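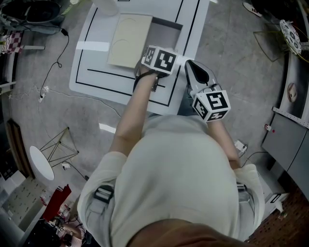 Re: [floor-list] Ladine open day, notes and a few answers

From: Blažena Šimko
To: floor-list
Date: Wednesday, July 31, 2024

Hi all,

Miloslav asked for a write-up from those of us who went to the open day at Ladine. His message is quoted below and my answers come after it. I only saw the morning part. If you stayed for the afternoon, please add to this.

Miloslav Skála wrote:
> I could not get away for the Ladine visit and would like to hear what
> was shown. Mainly:
>
> - Did they run the arm live, or was it all slides?
> - How do they record the hand demonstrations? Steda told me they use
> hand-held grippers and no arm at all for that part.
> - Is it something we could try at Hullesness without buying
> an arm first?
> - What do they do about lighting? We have the big windows on the
> loading side and I expect trouble.
>
> Also, did anyone ask about the carton job? Sandhu keeps asking me
> when we will have an opinion on it and I would like to have one.
>
> Miloslav

On the arm: yes, it ran live, but only for a short time at the start. It picked parts out of one tray and put them in another. They had to restart it once when it stopped with the jaws over the tray. The person running it said this was a timeout on the network side and nothing to do with the picking. I have no way to check that. After the restart it finished the tray.

On recording: Steda told you right. Most of the morning was about this. The person doing the demonstration stands at a white table and works with a hand-held gripper in the right hand. There is a cube with a black-and-white pattern mounted on the gripper, and the left hand wears a glove with a cube of the same sort. The cameras find the patterns and work out where the hand and the gripper are. The job they showed was an open cardboard box on the table.

The table has a black line drawn on it in a rectangle. They asked that the work stay inside the line. If you drift outside it you can still do the job, but they throw the recording out later. I asked why they don't warn the operator while it is happening and was told it is planned.

Three of us got to try it. It is harder than it looks. The gripper only opens and closes, so you have to give up on using your fingertips and think about which edge of the carton you can pinch. My first 3 tries at folding a flap were no good. The left hand is easier, but you have to remember not to turn it so that the cube faces away from the cameras. I was told new people need a couple of days before their recordings are worth keeping, and that seemed right to me.

On trying it at Hullesness: I think so, for the recording part. The area they use is not large or special. It is a room with a polished concrete floor, a table, a cabinet along the wall and a good many cables. I would want ours tidier than that for our own safety rules, mainly the cables. We could clear the corner by room 1101 and have space to spare. What we would not have is anyone to process the recordings. They do that in house and did not offer it as a service when I asked. They may be open to it if we bring a real job, so it would be worth somebody calling them.

On volume: they said they aim for 3000 good recordings of one job before they train anything on it. That is for a job with one carton size. For mixed sizes they would not give a number. I wrote this down because it matters for Sandhu, who has mixed sizes on every pallet.

On lighting: I looked at this because I knew you would ask. There was a bright strip of reflected light across the table near the left side. The person showing us said glare on the table is fine as long as it does not land on a cube, and that they had moved the table in January for that reason. With our windows I think we would need blinds, or we would have to keep to the inside wall. A matte table top would help too. Theirs is white and you can see it throws light back.

On the carton job: I asked, without naming Sandhu. The answer was that opening and closing flaps is within reach, and that taping is not something they have tried. Getting the flat carton off the stack was described as the hard part. They were fairly open about that. My own opinion, for what it is worth, is that we should tell Sandhu it is too early to promise anything but that we are willing to record a small batch with one size.

Some smaller things:

The handout they promised has not come yet. I will forward it when it does.

Parking is behind the building, and the front door is kept locked. Ring and wait.

If you go on a later visit, wear something with sleeves you can push up. Loose cuffs can cover the marker on the glove, and they will ask you to start over.

I have the contact details for the person who ran the morning and will send them to anyone who wants them off list.

Blažena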